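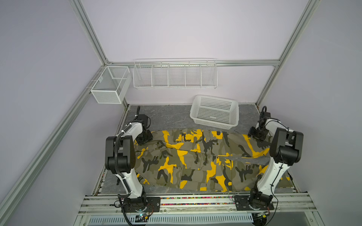 Camo cargo pants, spread out and ready to fold.

Why do some pants look like a jungle?

Look at those splashes of yellow, green and gray! A pattern like this is called camouflage, or camo for short. Its first job was hiding. Blotches break up the shape of whoever is wearing them, so your eye has a hard time finding the edges. Tigers and moths use the same trick. Bright yellow is different, of course – you would spot it across a soccer field! Lots of people wear camo now just because it's fun to look at.

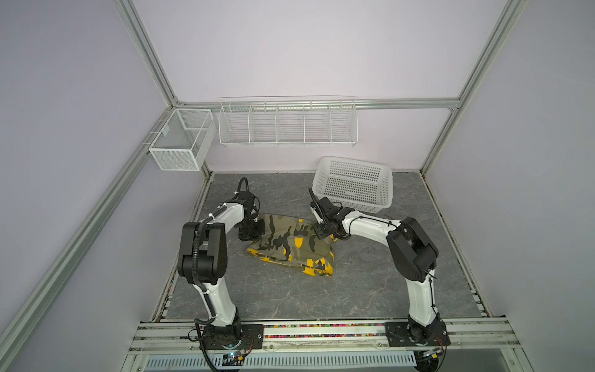 Folding breaks up a shape too. Once the cloth is bunched or doubled over, blotches that were far apart end up side by side, and it gets really tricky to tell a leg from a pocket. The best helpers are the seams. A seam is a line of stitches where two pieces of cloth meet, and it keeps going no matter what the colors are doing. Follow it with your finger and you'll find your way!

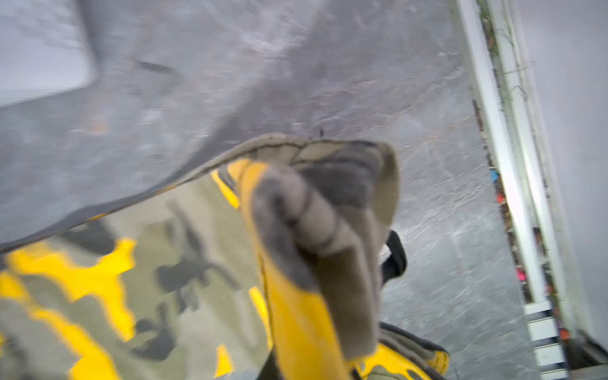

Flivbridge, September

Karla Robles teaches a laundry club here for kids age 9 and up, and cargo pants are her favorite thing to fold. "Cargo" means things that get carried, like the boxes on a ship. Cargo pants got the name from their big side pockets, and many of those pockets have a flap on top to keep your treasures in. Check them before wash time (Karla once found 17 acorns in one pair!).
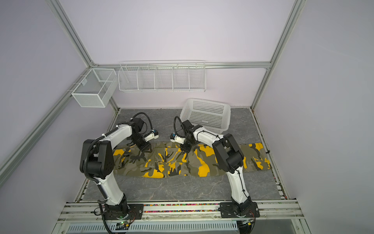 Fold a pair yourself

Lay the pants flat on a table or a clean floor and smooth out the bumps with your hands. Press the pocket flaps down. Bring one leg over on top of the other and match up the hems, then fold the legs up toward the waist. Fold one more time and you have a neat bundle for the drawer. If it comes out lumpy, shake the pants out and have another go!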